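The Cantero home build, a progress thread for May. Comments from members of the Soter shared workshop are welcome under any post.

1/ The project began on a bench at Soter and has since moved to a private living room. Its purpose is a household tidying routine for a two-arm robot, written and tested by members in their own time. Olga Rivas leads the software. Yolanda Quintana is responsible for everything mechanical, including cable routing.

2/ The move was approved after the routine completed 33 runs on the workshop floor. That floor is bare concrete, and results obtained on it were of limited use for a home.

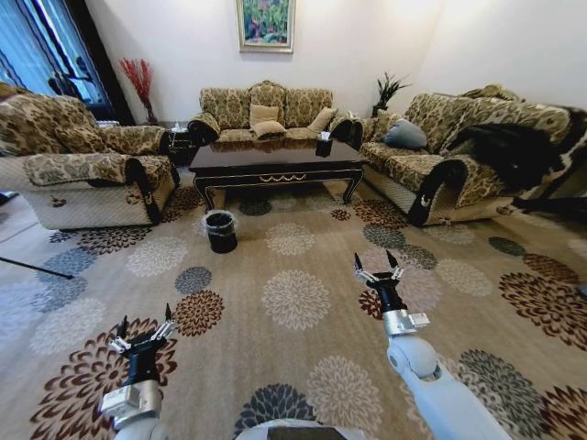

3/ Floor height is the value the routine depends on most, and it must be set again in every new room. At Soter a single reading was enough. A printed carpet calls for more care, and the large blossoms in this one, some cream and some dark red or brown, have been entered as a test of the surface estimate. The black bin in front of the coffee table is treated as a fixed obstacle, as are the table legs. Aurelio Garrido has asked that both arms begin each run with the grippers open, and this is now the default.

4/ The planner keeps a margin around furniture. Members voted to make it wider near carved or curved legs, where the straight-sided boxes used in the model fit poorly. The cost is a slower approach on that side. We consider this acceptable for a home build.

5/ Film and bags remain the hardest class of object. Clear plastic returns little that the depth software can use, and glossy black plastic is only slightly better. The Prinitz script, which Lucía Moya wrote for the workshop's recycling shelf, handles rigid boxes well. It was never intended for anything that folds.
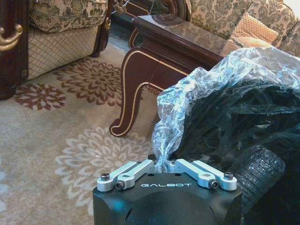

Gripper at the clear plastic, with the treaded rubber piece to the right.

6/ For mixed bundles, Lucía has proposed choosing the grasp point from the wrist view alone and using the head view only for the approach. The change amounts to 393 lines, most of them tests. It has been merged to the Cantero branch and should not be pulled into the main workshop branch yet.

7/ Finger closing speed has been reduced for thin film. Members working with their own grippers should keep their present settings until the notes are posted – the values do not carry over between models.

8/ A correction to an earlier post: the parts list named Ondport as the source of the cable clips. Ondport supplied the clips for the bench stand only. The clips on the home build were printed at Soter by Maximiliano Barrios, and the file is in the shared folder under his name.
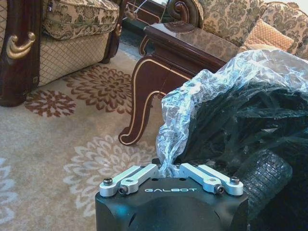

9/ The open items are as follows. The log format still differs between the two arms and must be made uniform before any comparison is published. The stop button requires a longer lead, as the present one does not reach the doorway. Yolanda has the cable and will fit it before the next session.

10/ Members who wish to read the logs may write to Olga. There are 19 files, and the first 3 use the old time stamps. Please do not rename them.

11/ Bench time at Soter is unaffected by this work. The large bench is free again from six in the evening, and the Cantero spares have been moved to the lower shelf.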